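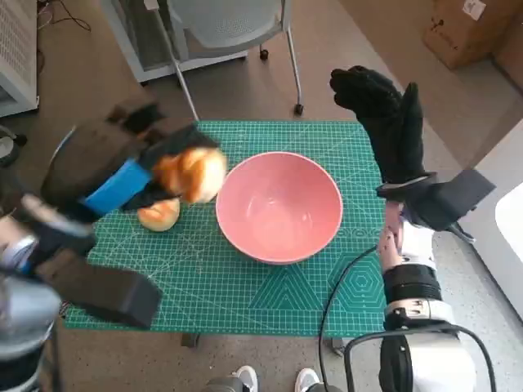

Corina Oberholzer wrote to ask whether the Clallia cloth can go over dough that has been brushed with egg, and would it stick. It will stick a little if the glaze is fresh, so give the rolls two minutes on the side first, or cover them before you brush, as my mother always did.

The Clallia proving cloth is the one we've sold longest, and I'm still very fond of it. It's a plain linen square, 60 cm each way, hemmed on all four sides, and heavy enough to stay put when somebody opens the back door. We have it sewn for us by Venkataraman, who also make our aprons, and they've never once let a crooked hem through — I do look!

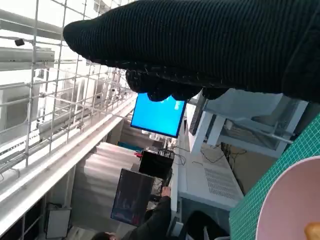

Before first use, wash it on its own without any softener and let it dry on the line. After that it hardly wants washing at all. Shake the flour out, hang it somewhere airy, and it'll slowly go soft and a bit grey, and bake days will be all the easier for it. One cloth covers a batch made with around 600 g of flour, and if you bake for a crowd you'll be glad of a second.
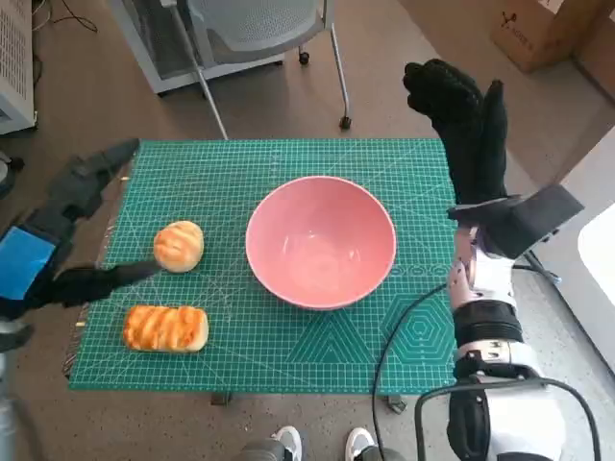
Page last updated: June

Colours are natural and oatmeal. The blue stripe has sold out and we're waiting on more yarn, so do drop Murali Ramasamy a line at the shop if you'd like to be told when it's back. Price is £27 including postage, wrapped in paper with a little card of Muthu's milk roll recipe tucked inside. Returns are fine as long as it hasn't met any dough.

Goes well with: Grillard dough scraper, Rollasari flour shaker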